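Leave the Wrist Cover Off
Opinion

By Ľudovít Gajdoš

Every robot cell I have ever looked after came with two manuals. One is from the vendor, runs to 200 pages, and tells you how to mount the arms. The other is a strip of masking tape on the side of the cabinet, and it tells you how to keep them running. I would like to put in a word for the tape.

The cell I have in mind is a two-armed one at Indamico, where the daily job is a white board with blue pegs and blocks on it. A toddler would be done with it before lunch. We have been at it since September.

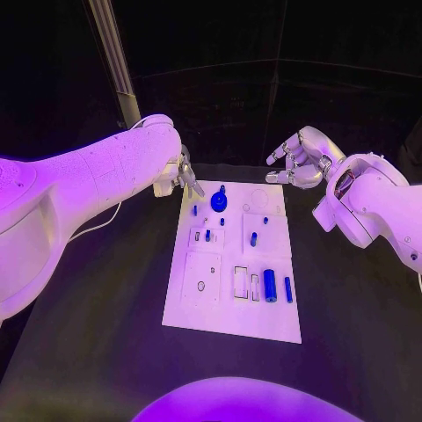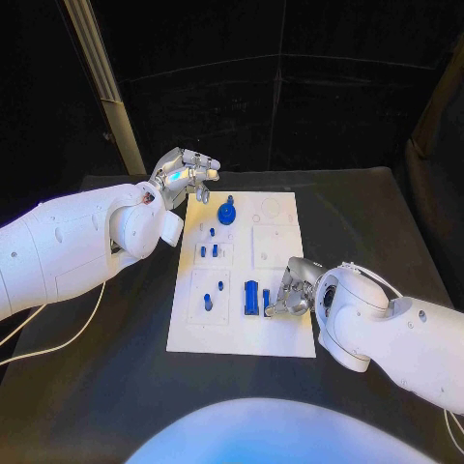 White arms, white board, blue pegs, dark table.

Cables are the real job

Ask a visitor what goes wrong in a cell like this and they will say the software, or the fingers. Visitors love the fingers. People like me spend our days on the thin white cable that goes over the outside of the arm, because there was no room left for it on the inside.

A loop that hangs nicely with the arm at rest will be a bowstring when the wrist turns over. So you give it slack. Now it has enough slack to catch on the other arm, which was minding its own business. So you clip it, and the clip comes off, and you find it under the table next to the last one. I own a coffee can of these clips. Plirkex, who sell them to us, call them permanent.

My view, and I have lost friends at Ikus over it, is that the cable should be routed by whoever will have to replace it. Designers route for the brochure. They like a line that vanishes into the shell and comes out somewhere flattering. Then the connector goes bad, and someone has to undo all those little dark screws to reach it, and put them all back, and have one left over.

In defense of the open housing

Which brings me to covers. In one of the pictures you can see straight into the right arm near the wrist, red wire and all. There is a school of thought that finds this shocking. I find it restful. When a joint sulks, I want to look at the wiring before I have finished my coffee, and I don't want to go find the small driver first, as the small driver is always at the Hsieh bench, where they deny having it.

Yes, dust gets in. Yes, there are places where an open housing would be a firing offense, and it should be: anywhere with coolant, chips, or a night shift. A bench cell that gets taken apart as often as ours is a different animal. Closing it up after each repair is like making the bed in a hospital while the patient is still in it.

I keep one rule, which is that the covers go in a labeled box and the box stays with the cell. We broke that rule once. The cover came back to us from another building with somebody's phone number on it.

The board deserves better

The last thing I'll complain about is the part everyone ignores. We spent weeks arguing over the arms and set the board down on the table by eye. Then the fingers started arriving a hair to one side of the big round knob, and for 2 days we blamed calibration. The board had walked. Lean on a table enough times and anything on it will.

A pair of locating pins would have cost less than the pizza. I put this in writing. The reply asked whether pins would limit our flexibility in moving the board, and I suppose they would.

So the tape on our cabinet now has a new line, under the one about the cable slack and above the one about the emergency stop that sticks: check the board first. Someone has added "then check it again" in a different pen. I don't know who it was, but I'd let them route a cable.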